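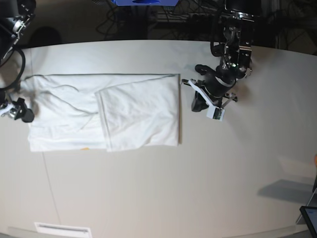 Search this site Go
Clubs > Robotics > Interviews
March | By the Hultotari newsletter desk

Folding laundry with the Ghoneim club

The robotics club at Ghoneim has 14 members this term and one main project, a two-armed robot they call Hasier. Its job is to fold a T-shirt. We spoke to the student who leads the arm team.

"Last year we stacked blocks," she said. "A block stays the same shape when you pick it up. A shirt doesn't, and that was the whole appeal."

The club has kept 566 recorded folds so far, counting the bad ones. Members take turns driving the arms in 30-minute shifts.

"After that your wrists get sore and you start rushing the sleeves."

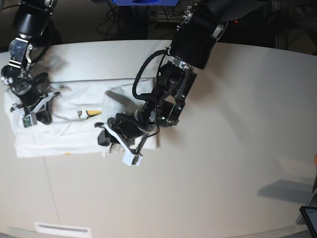
Corners first

Most of the early trouble was grip. "If you pinch too deep you get two layers when you wanted one," she said. "We threw out more than 200 folds from the first month for that."

Her teammate looks after the wrist cameras. He said he checks the view before every shift and writes the result in a paper logbook.

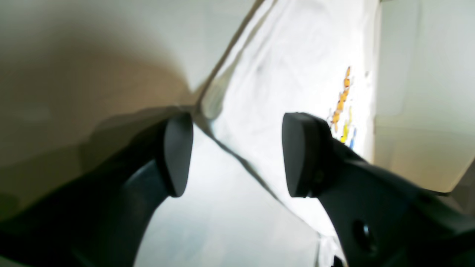
Wrist camera view, with the two finger pads and some of a colourful print.

He would like softer pads, but the club's money is going to the Gakex entry fee.
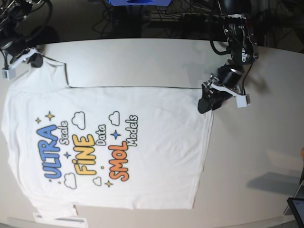
2 min read

The shirt with "ULTRA Scale FINE Data SMOL Models" on the front is his favourite to practise with. "You can tell straight away which way it's turned," he said. "With a plain one I have to go looking for the collar."

Gakex entries close in May. The team still has to organise a second shirt size.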